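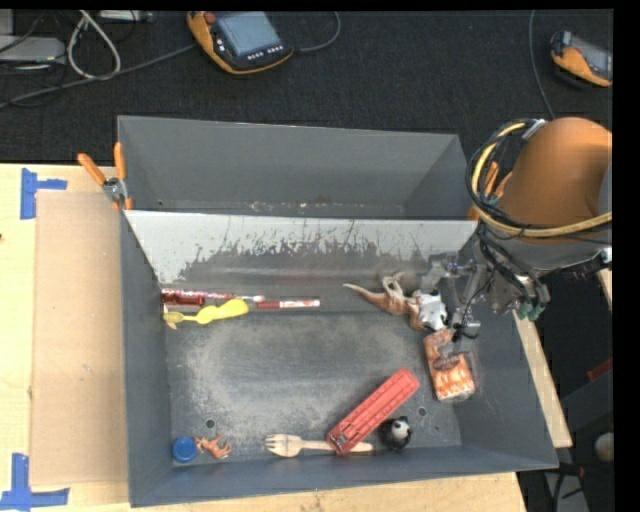
PART TWO: PAYING FOR IT
Chapter 3
The Arm Is the Cheap Bit

I bought my first robot arm the way most people buy a boat. I looked at the price of the arm, checked it against my budget and signed. Then the other invoices started to arrive!

Look past the arm at a bin-picking bench and start pricing. There's the gripper with all its wiring, the teach pendant, the cables across the floor, the metal bin, even the clamps holding it to the table. The toys and the plastic spoon cost next to nothing, but somebody still has to go shopping for them (put their hours in too).

At Nulelbridge we set aside $4,000 for "extras" on our first cell. Svenja Imhof, who kept the books, had spent $2,212 of it on the gripper and its brackets before we'd picked up a single part. Another $1,337 went on cabling and connectors. You can do the subtraction — we did, a few times, hoping for a different answer.

So in this chapter we'll build a proper equipment budget, line by line. Grab a pencil and a blank sheet. We'll start with the things that bolt on to the arm, then work outward to the table, the floor and the power point on the wall.

3.1 What comes in the box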